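Unit 7: Reviewing a Two-Arm Bench Kit

Handout for Automation Purchasing, second half of the course

In Unit 6 we looked at single-arm kits and how vendors quote them. This week the product under review is the Kuvus, a two-arm kit sold by Mavine. Read the vendor sheet first, then these notes. The homework at the end uses both.

What is in the offer

Mavine sells the Kuvus in two versions. The base version has two arms on a shared body, with simple two-finger grippers. The extended version replaces the grippers with multi-fingered hands and adds a year of software updates. Hands are quoted separately from arms on the second page of the sheet, and many first-time buyers miss this. Always add the lines yourself before you compare one kit with another.

Delivery is quoted at 22 working days. Setup by a technician is a separate service, run by a partner called Ruchti, and it covers one site visit. A second visit is billed by the hour.

Work area

A two-arm kit needs a table that both hands can reach without the elbows meeting. Mark out the shared zone — the part of the table where either hand can work — before you choose any tasks. Small objects go in the shared zone. Anything that only one arm has to handle can sit farther out on that arm's side.
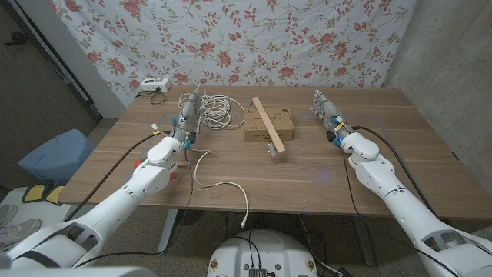 Figure 1. Two arms with multi-fingered hands over a work table. A small cardboard box and a wooden stick are at the center.

A stick and a box make a useful pair for a first review. The box has flat sides and can be held from either side. The stick is thin, and a hand has to close well around it. Ask the vendor to show both, and ask for the same task several times in a row. One good run tells you very little.

Cables deserve their own line in your review. On the arms in Figure 1 they run along the outside and hang down past the table edge. Check how much slack is left at full reach, and ask which cables the buyer may replace and which have to go back for service. Loose cable on the table top can also be a test item in its own right, as it bends and tangles in ways a box does not.

Scoring

Use the Travska sheet from Unit 3. It has 50 points in total:

Reach and work area: 10
Grip on small objects: 17
Cables and upkeep: 8
Software and training: 8
Price and terms: 7

Grip carries the most weight on purpose. If a kit scores low there, write down which object caused the trouble and which hand was used. "Poor grip" alone is not enough for a purchasing file.

Homework

Write one page on the extended version of the Kuvus. State which costs are missing from the first page of the vendor sheet, and name two objects you would bring to a demonstration. Bring a printed copy to the next session.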